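4.2 Reporting of arrests in the Prirbridge district

The second part of the study concerns the way in which arrests are announced to the public after an outbreak of communal violence. The corpus consists of 393 statements released by police and military press offices in the Prirbridge and Undcombe districts, together with the newspaper reports that drew on them. Statements dealing only with traffic offenses or lost property were removed before coding. Each remaining statement was read by two coders, who recorded the offense named, the term used for the person detained, the unit credited with the arrest, and whether any later court appearance was mentioned.

The term "suspect" appears in most of the statements, but it is seldom used alone. In 200 of them the detained person is also described by a word that assumes guilt, such as "killer," "bandit" or "mastermind." The stronger word tends to come first, in the headline or opening sentence, and the more careful term follows further down. Newspapers in both districts kept this order when they reprinted the text. Changes made by editors were mostly limited to length and to the spelling of place names.

Follow-up is much weaker. Only 11 statements were succeeded by a second release reporting that the person had been charged, released or tried. Readers who relied on the press for news of a case would in nearly every instance have learned of the arrest and nothing further. Interviews with desk editors in Undcombe suggest that court records are open in principle but are held at the district seat, and that small papers do not have the staff to send a reporter there on a regular basis.
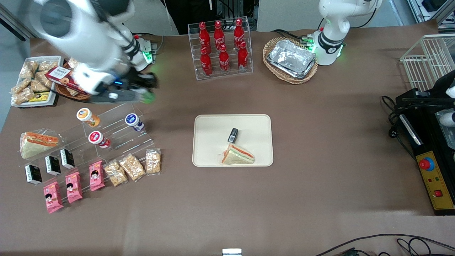
Figure 2. Work table with two robot arms, baskets and packaged food.

Corresponding author: Senior Research Fellow, Malý Institute for Press and Public Safety

The two districts differ in one respect. Press officers in Prirbridge name the unit responsible for an arrest in the first sentence, and often name the operation as well. Operation Hustuline, which ran from March until the end of the rainy season, is mentioned in this position more often than any other. In Undcombe the unit is usually given at the end, after the list of items recovered. We take this to reflect local office practice, as the two press offices work from separate templates and do not share staff.

Some limits should be noted. The corpus includes written statements only, and remarks made at briefings or on local radio were not collected. Statements withdrawn after release could not be recovered. The coding scheme also treats each statement as a single unit, so that a release covering several arrests in different villages counts once. Section 5 returns to this point in discussing how far the results can be applied to other districts.

Related articles
Naming the detained: police bulletins and the local press
Curfew notices and public trust in rural districts
Radio as a source of security news in Undcombe
Access to court records outside the district seat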